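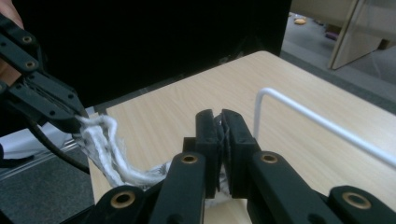
What does a robot need in order to learn to handle soft things such as rope and cloth?

It needs many examples of people doing the same work with two hands, recorded in a form that the robot's own arms can follow.

31 shares

Stiletum Reports New Method for Teaching Robots to Handle Rope and Fabric

LUSTDEN, March. The Stiletum research institute has released the results of Sivwood, a research project on two-handed handling of soft materials. The project introduces a method for training robots from demonstrations made by people with hand-held grippers. In tests on a two-armed robot, a control program trained with the method dropped the material in 51 of 601 trials. A program trained on the same recordings by the institute's earlier method dropped it more than twice as often.

Soft materials remain difficult for machines. A box or a bottle keeps its shape when it is lifted, and a robot can plan its movements around that shape. A length of rope or a piece of knitted fabric changes shape each time it is touched, and part of it is usually hidden behind its own folds. People manage this by passing the material from one hand to the other and adjusting their grip as they go.

The Sivwood method concentrates on these transfers. It divides each recorded demonstration at the points where one gripper closes or opens, and it trains the control program to predict which gripper should be holding the material next. The path of each arm is learned in a second step. Earlier work at Stiletum treated the whole demonstration as one continuous movement, and the short periods in which both grippers held the material made up only a small part of what the program saw during training.

"When we went through the failures of our old system, most of them fell within a second or two of a handover," said Judite Correia, who leads the project at Stiletum. "One gripper let go before the other had a proper hold. We decided to give that moment more weight in the training and to score it separately in the evaluation."

How the demonstrations were made

The training set contains 3,000 demonstrations, all recorded at the institute's laboratory in Lustden. The demonstrator works at a table with one gripper in each hand. The fingers of the gripper open and close in the same way as those on the robot, so the recordings can be used without first translating the movements of human fingers. Images are recorded from the gripper's own point of view.

The tasks include taking up a rope at two places, laying fabric over a rack, removing it again, and moving a grip along a hanging edge. Demonstrators were told to work at their normal speed and to leave mistakes in the recording. A demonstration in which the material slipped and was picked up again was kept and marked as a recovery.
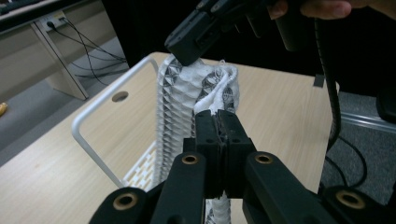
Two hand-held grippers and a length of patterned white fabric on a white rack.

Marloes Geerts, who was responsible for the recordings, said the decision to keep the mistakes was made early and was discussed at length within the group. "A clean set looks better in a table of results," she said. "Our robot will lose its grip from time to time whatever we do, and it has to have seen what a person does next. We removed recordings with missing data and kept nearly everything else."

Frayed and heavily folded materials were included for the same reason. Loose strands and bunched cloth make it harder to judge from an image where a gripper can take hold. They also lead demonstrators to change their minds partway through a movement, and those changes are marked in the data.

Results

The evaluation used materials that did not appear in the training set. Each trial began with the material placed by a member of the staff who did not know which control program would be used. A trial was counted as a drop if the material left both grippers at any time before the task was complete, including cases in which the robot later picked it up and finished.

The gain was largest for fabric on a rack, where the robot must hold a hanging section with one gripper and bring the other to the top. For rope, the gain was smaller. Thin cord was tested separately, and the new method showed no clear advantage over the old one. The project team believes that the fingertip pads used in the study are too wide for this kind of material, but this has not been tested.

The robot also worked more slowly under the new method. It tended to pause before opening a gripper, sometimes for longer than the task required. Tomás Bettencourt, who wrote most of the training software, said that the pause could be shortened with a simple setting, although doing so brought back some of the drops. "There is a trade between speed and a secure hold, and at present the person running the robot has to choose," he said. "We would like the program to make that choice from what it sees."

The results apply to one robot and one type of gripper. The institute has not tested the method on wet materials or on items heavier than a bath towel, and it makes no claim about performance outside the laboratory.

Next phase

A second phase of Sivwood will be carried out with De Smet, a maker of handling equipment for commercial laundries. De Smet will provide fabric items of the types its customers process and will give the research team access to a test hall. The work will look at whether the method can be used when items arrive in a pile and must be separated before they are hung.

"Hanging and separating textiles is still done by hand at most of the sites we supply," said Enda Lenihan, head of development at De Smet. "We are interested in a method that our own operators can teach. They know the material, and a pair of grippers is something they can pick up and use on the first morning."

Stiletum will release the recordings and the training software to other research groups under a license that permits noncommercial use. The release will include the recovery markings and the full list of evaluation trials with their outcomes. Recordings in which a demonstrator's face can be seen will be withheld. Groups that wish to use the data may apply through the institute's project office. A technical report describing the method and the scoring rules is available from the same office on request.

About Stiletum

Stiletum is a research institute in Lustden. Its work covers robot learning, machine handling of soft and fragile goods, and methods for evaluating automated equipment.

Press contact

Ans Dekker, Communications, Stiletum, Lustden. Requests for interviews and laboratory visits are answered in the order in which they are received.

Subscribe to the Stiletum newsletter for research news and event notices. You may unsubscribe at any time.

This website uses cookies to remember your settings and to measure visits. Accept all | Manage preferences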